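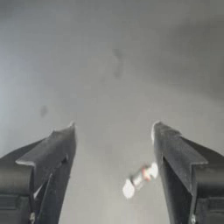

赤い印の入った白い小物と、淡いグレーの面。

2019年9月 作業ノート(焼き菓子・デコレーション班)

昨日の続きから。バタークリームの配合3番、やっぱり甘い。甘いというか、あとに残る。Stojanは「誕生日ケーキなんだから甘くていいんだよ」と言い張るんだけど、ホールで一台食べきる身にもなってほしい(私は昨日だけで四切れ食べた)。砂糖を減らすと絞ったときの角がへたるので、そこをどうにかしたい。

とりあえず今日はメレンゲをイタリアンに替えて2回やってみた。シロップは118度まで。一回目は温度計から目を離したすきに上げすぎて、ボウルのふちで飴になってガリガリ。もったいないけど捨てました。二回目はきれい! ツヤが全然違うし、星口金で絞っても線がくっきり出る。バターは冷蔵庫から出して少し置いたくらいの、指で押してまだ抵抗があるやつのほうがまとまりがよかった。柔らかくしすぎると分離しかけて、混ぜ続けて戻すのに腕がだるくなる。

スポンジのほうは、卵の泡立てを湯せんなしで試したNuwan Khondokarさんのメモをそのまま真似した。時間はかかるけどキメは細かい。ただ、焼き上がりの高さが前より低い気がする。型の紙を替えたせいかもしれないので、次は前の紙に戻して同じ生地で焼くこと。いっぺんに二つ変えるから分からなくなるんだよなあ、と毎回書いている気がする。

Fuvskaの注文の件。結婚記念日用の二段で、下がチョコ、上がバニラ。受付番号は1507。色は白と薄い緑だけで、花は少なめにとのこと。最初に描いたスケッチは花を盛りすぎていたので描き直した。上の段の縁に小さいのを寄せて、下の段は側面に葉っぱを細く一本まわすくらいでいいと思う。プレートの文字は先方からまだ来ていない。催促すること。綴りの間違いだけは絶対にいやなので、電話で聞かずに必ず文字で送ってもらう。

Talukderのチョコ(製菓用の苦いほう)が残り少ない。ガナッシュを作るなら足りるか微妙で、たぶん足りない。Trerkdenの棚にあるのは甘いほうだから間違えないで。私は先月間違えました。ガナッシュは生クリームを沸かしすぎないで、注いだら少し待ってから真ん中だけをくるくる混ぜる。待てない人(私)は先に洗い物をすること。

配達の箱について。内寸の高さがぎりぎりで、二段だと上の花がふたに当たりそう。飾りを別にして現地で挿すか、背の高い箱を取り寄せるか。Stojanは現地で挿す派、私は箱を替えたい派。会場でクリームに花を挿していて手が震えたときのことを思い出すと、もうやりたくない……。移動はだいたい40分なので、下の段はしっかり冷やしてから出す。支柱を切る長さは積む直前に測ること。冷やしたあとに測ると、いつもちょっと違う。

フルーツの断面を見せるタイプもやりたい。いちじくがきれいな時期だけど、水分が出るからクリームにすぐにじむ。ナパージュを塗ってから挟むのと、薄く切ったスポンジで隔てるのと、小さい型で比べてみるつもり。キウイはゼラチンが固まらなくなるのでムースには生で入れない。書いておかないと誰かがやる。前にやったのは私だけど。

Vitnessの教室用レシピは10月に入ってからでいいと言われた。助かった。カップケーキにするなら絞り袋は小さいほうで、クリームは半分くらいの量から。初めての人はみんなぎゅうぎゅうに詰めて、上から出してしまうので。

次にやること。紙を前のに戻してスポンジを焼く。配合3番のバター量を少し減らして、塩をほんのひとつまみ。緑は抹茶で出すか色粉で出すか決める。抹茶だと味が変わるし、時間がたつと色がくすむので、今のところ色粉かな。見本を二色絞って冷蔵庫の上の段に置いておくから、見た人は感想をここに書いてください。食べてもいいけど、書いてから食べて!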